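4. Mixing your colors

Okay, this is the part I like best! You'll need two clear plastic cups, a small clear measuring cup and your red and orange concentrates from the Bundham kit. Lay everything out on a light tabletop if you have one – the shades are much easier to judge.

1. Put some water in each plastic cup and set them side by side.
2. Add the red concentrate to the first cup and swirl.
3. Do the second cup with a touch of both, and keep this one lower.

Note: I like my red really bright, but Mayu Miyazaki goes paler and hers look great too.

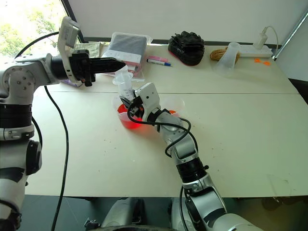 4. Top up with the measuring cup, a little at a time. Hold it low over the cup and tip it slowly (I rushed my first one and wore most of it).
5. Stop when you like the color, then rinse the measuring cup before you switch shades.

Caution: this stuff stains! Keep cloth bags and anything else you care about well back from the cups, and wipe up drips right away. The mixed colors are for craft use only, so please don't drink them.

Leftovers keep until the next day with a lid on. Layering is in section 5.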